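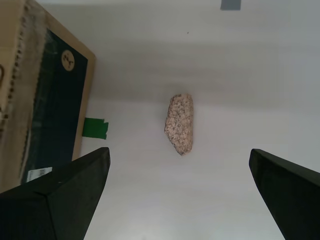 Speckled rock on a plain white surface.

How to Start a Rock Collection You'll Keep Up With

I picked up my first keeper on the gravel bar below Quiroga one July, and I've been hooked ever since! You need very little to begin - a hand lens, a soft brush, a notebook and decent boots.

1. Ask before you collect. Rules change from one park to the next, and the landowner may well say yes.

2. Clean gently. Plain water and an old toothbrush will do for granite and most other hard rocks. Keep soft or crumbly pieces dry and just brush them.

3. Set up a sorting spot. Spread a plastic sheet over the table (grit gets everywhere) and keep a cardboard box within reach. 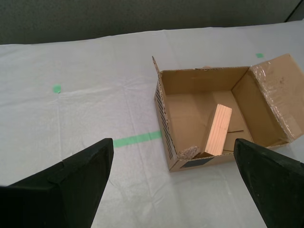
4. Number and log. Put a dab of white paint on the least interesting side and ink the number on top. Mine are up to 294, and my friend Lumturie Kovačević has passed 473! Write down the place, the month and your best guess at the rock type.

5. Box them up. Wrap each piece in newspaper, heaviest at the bottom, and stop while you can still lift the thing.
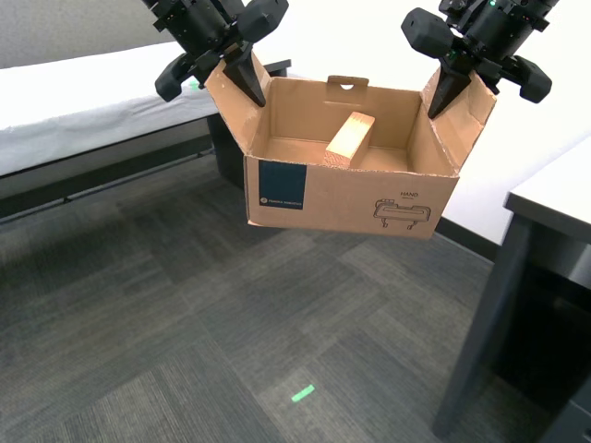 Open box with a cut-out carry handle.

Next up: telling feldspar from quartz with a hand lens.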